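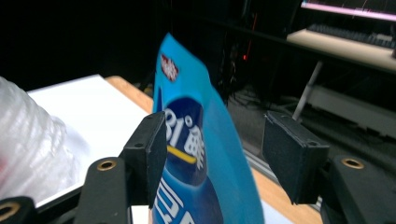 1/ Snack cupboard day. Everything is coming out, getting sorted and going back in. I'll post as I go and anyone who wants to copy the system can.

2/ Some background. The cupboard is the tall one next to the boiler in our shared kitchen at Stallotow. It has 7 shelves and the snacks get two of them. Four of us use it, plus whoever is visiting. I last did it in March.

3/ Starting with the bags. The blue one with 31° on the front and the little red and white logo came from Hsiu-ying Hsieh. I can't read the rest of the pack apart from the number. I've messaged her to ask what it is before I decide which box it goes in.

4/ Bags like that are the main trouble with this cupboard. They're soft, they slide, and if you lay them flat they end up under the tins. Jars and boxes look after themselves.

5/ So the rule is that bags stand up. I use narrow boxes without lids, about 18 cm wide, and file the bags in them front to back like records. You can flick through and see what's there.

6/ The boxes are Rurkik ones from the hardware shop. Shoeboxes did the job for a year before that but the corners went.

7/ Clear plastic bags next. I don't keep them in with the food any more. Any that are clean get folded into a square and go in the drawer with the foil. Any with crumbs or grease in go out.

8/ Veikko Kiiskinen has asked whether I decant into jars. No. I tried it with rice crackers and lentil crisps and ended up with jars that had a spoonful of dust at the bottom, and no cooking instructions or dates for anything. The packet tells you what it is.

9/ Reply from Hsiu-ying. It's a savoury one and I'm to leave it alone until she's home. It goes in the savoury box with her initials on a bit of masking tape.

10/ Masking tape, by the way, not sticky labels. It comes off shiny packets without tearing them. I write the initials and the month opened. If it hasn't been opened it only gets initials.

11/ Shelf wipe. Warm water and a drop of washing-up liquid, then a dry cloth. There was a ring of golden syrup on the lower one that needed a second go. I took the shelf paper out altogether. It had gone wavy and was catching the boxes every time they were pulled forward.

12/ Boxes so far, left to right: savoury, sweet, nuts and dried fruit, baking bits. Baking bits is really Elsa's box. She has 2 open bags of desiccated coconut and I've put one inside the other.

13/ Clips. I've thrown out the wooden pegs. They're too wide at the end and they stop the bags sitting close together. The flat plastic ones from Mukberg are better. Fold the top over twice, press the air out, clip in the middle. For very slippery packets I fold the corners in first, like an envelope.

14/ Out of date pile: a bag of poppy seeds, half a packet of wafers, gravy granules that had set into a brick, and something from the Crăciun stall at the winter market which I think was candied peel. All gone. The poppy seeds smelled of paint.

15/ Montri Klinhom wants it noted that the wafers weren't his. Noted.

16/ Heavy things are on the lower of the two shelves, light things above. I had it the other way round for ages so the crisps wouldn't be in reach of Sirkka Seppälä's grandchildren, but the boxes are light enough to lift down and the tins aren't.

17/ A question from a couple of people about depth. The shelf is deeper than the boxes, so there's a strip of space at the back. Spare unopened stock goes there, standing up as well, and moves forward when a box has room. Don't fill the strip completely or you can't get your hand behind the box to pull it.

18/ Leave a bit of slack in each box too. If you have to force a packet in, the ones next to it burst at the seam. I've lost a bag of pretzels that way and was finding salt for weeks.

19/ Everything's back in. It took me just under two hours with a break for tea. The floor still wants sweeping.

20/ Left to do: a small box for tea bags and sachets, which are currently in a mug. Elsa says she's got a tin that would fit. I'll measure the gap tonight.

21/ Tin is too tall. Staying with the mug for now.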